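Search this diary
Search Go

July 11, 2026

Up before the alarm and straight to the bathroom in my slippers, which tells you how much I've been looking forward to this! The Mulevitz vanity is in, the plumbing is signed off, and today it was finally going to get a proper clean. Iolo Ellis fitted the tap yesterday and left at teatime with a wave and a trail of grit behind him, bless him.

I'd been saving the good cloth for it, the thick navy one Branwen gave me when we moved in. (She swears by dark cloths for a white sink, says you can see at a glance what you've picked up. She's right, as she usually is about housework.)
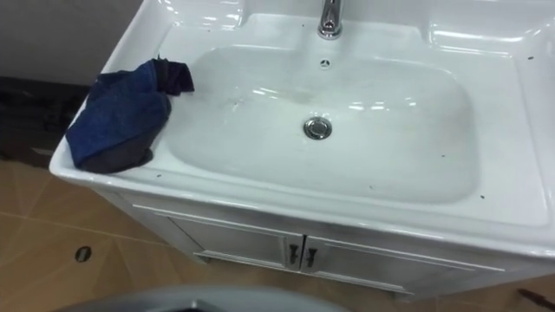

The basin is the part I love most. We looked at 19 of them, Caradog and I, traipsing through every showroom this side of the river, and I must have put my whole arm into each one to see how deep it went. Ours is lovely and deep, with round corners where no muck can hide, and a wide flat rim that'll take a soap dish and a cup and still have room to spare. There were grey smudges across the bottom and a few dark specks of dirt on the rim, and the blue cloth sat in a heap on the left side. I do like a job where you can see what needs doing.

Caradog wanted the shallow one from Prosser, for the record. He has been very gracious about losing.

My method, so I remember it next time: warm water, one squirt of washing-up liquid, start at the back by the tap and come forward, then down the sides, leaving the plughole until last. Nothing scratchy anywhere near it. Gwilym Pugh used a scouring pad on his and it has looked cloudy ever since. Dry cloth to finish – I always used to skip that bit and then wonder about the water marks.
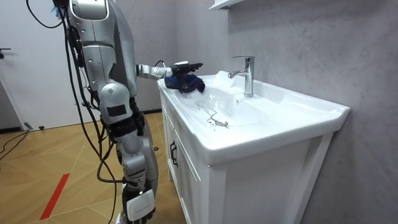 The navy cloth on the back left of the rim.

I rang Ailbhe in the afternoon to tell her all about it and she let me go on for ages about ceramic, she is a saint. She's thinking of doing her own bathroom next spring and wants to come and have a look, so I've promised her lunch as well. Must get bread. Must also find out whether Flokbridge still do that plain white cabinet with the raised panels on the doors, as she'd love it, and ask if they come in a narrower size.

Then back for the plughole, my favourite! So satisfying, pushing the cloth right into the groove round the metal.
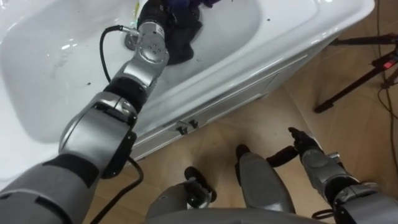

Still to do

Towel rail (Iolo has the brackets in his van).
A hook for the back of the door.
Choose a mirror – Caradog likes the round one from Emier and I think I do too, but I want to see it in daylight.
Paint the bit of wall behind the old pipe. There are 4 tester pots in the cupboard and I can't tell two of them apart.
Wash the navy cloth and hang it out if the rain holds off.

Contact | Copyright | Back to top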